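Who Pays for the Empty Can?

Waldemar Wysocka has been asked to love the deposit scheme in Clollwood, and he would like to see the figures first. He spent years buying scrap aluminum before he started writing about it, and he doesn't trust a press release with a leaf on it.

"They tell you how many cans came back," he says. "Fine. How many of those were going to come back anyway? People here already had a curbside bin."

The scheme adds a few cents to every drink and returns them at one of 2 depots, both on the Unley side of town. Anyone without a car, Wysocka points out, is lending money to the program and may never collect.
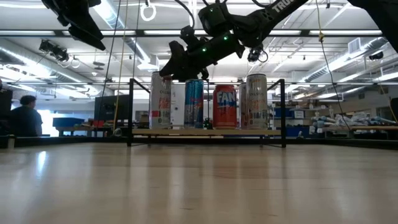
So who keeps the deposits that go unclaimed?

The operator does, under the current contract, and it has to spend them on running the scheme. Wysocka has asked what counts as running it. He is still waiting for a list.

Rocío Quezada, who manages the Unley depot, has heard all this before and is patient with most of it. She says 202 households signed up for the bag drop in May, more than she had planned for. I asked whether signing up meant using it.

"Some of them, no," she said. "You get people who take the bags and use them for the yard."

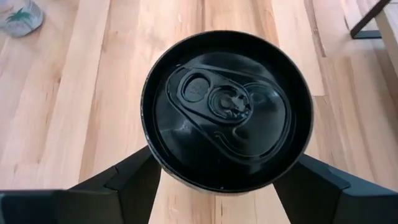 She was less ready to give ground on price. A clean load of cans sells for more than a mixed one, she argued, and the difference covers a good part of her wages bill. Wysocka accepts the first half of that. The second half, he says, depends on a scrap market that can drop 60 percent while a contract is still being typed up. He has watched it happen and has the bad invoices to show for it.

Neither of them thinks the answer is to go back to throwing cans in the trash. Quezada wants a third depot near the bus station. Wysocka wants the accounts published before anyone signs a lease.
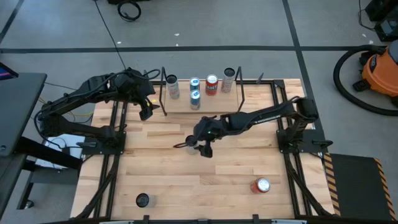 What the Council Says

The council's reply ran to one paragraph and said the scheme was "performing in line with expectations." It did not say what the expectations were. I wrote back to ask and was told the review would cover that.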